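Notebooks > Temmont bench > Sourdough

17/03/2023

Fed the Gestov starter at 20% rye again and wow, it doubled in 3 hours! Same flour as November (the Ospina bag, nearly gone), so I'm blaming the warm shelf. Loaf went in at 326 g, bit small, but the crumb is lovely.

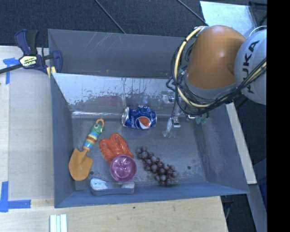
Next time I'll try two folds and a longer rest – Cestetgate batch got four and came out tough.

We use cookies. OK / Settings

2 comments
"Save me a heel!"
"Which shelf, the one by the window?"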